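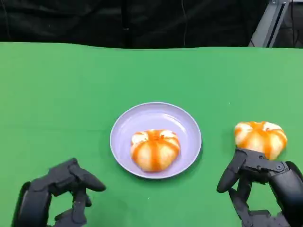 White balance is the setting that tells a video camera which light to treat as white, and I've been writing up this entry for our broadcast wiki because I get asked about it more than anything else. Daylight is bluish, old household bulbs are orange, and your eyes quietly fix both (the camera can't, poor thing!). Pale things show a bad setting first. Take a cream-white bun with bright orange stripes on a lavender plate: set the balance too warm and the cream slides toward the stripes, too cool and the whole bun goes chalky.

Most cameras offer 3 ways in: auto, presets and manual. I'm a manual person. Fill the shot with a white card, hold the button, wait for the beep. Kirsten MacLeod, who taught me at Jurnley, made us redo it every time a cloud moved, and I still do. 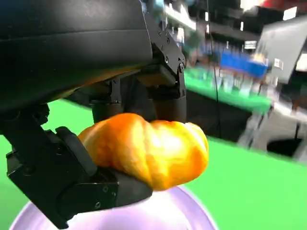

Bright orange-yellow against black parts.

Presets are fine for a quick job, usually one for daylight and one for tungsten. Auto can drift in the middle of a shot, and matching that up later is a pain – I once spent a July night on 200 clips for Fandolbridge doing just that.

See also: Color temperature; Gray card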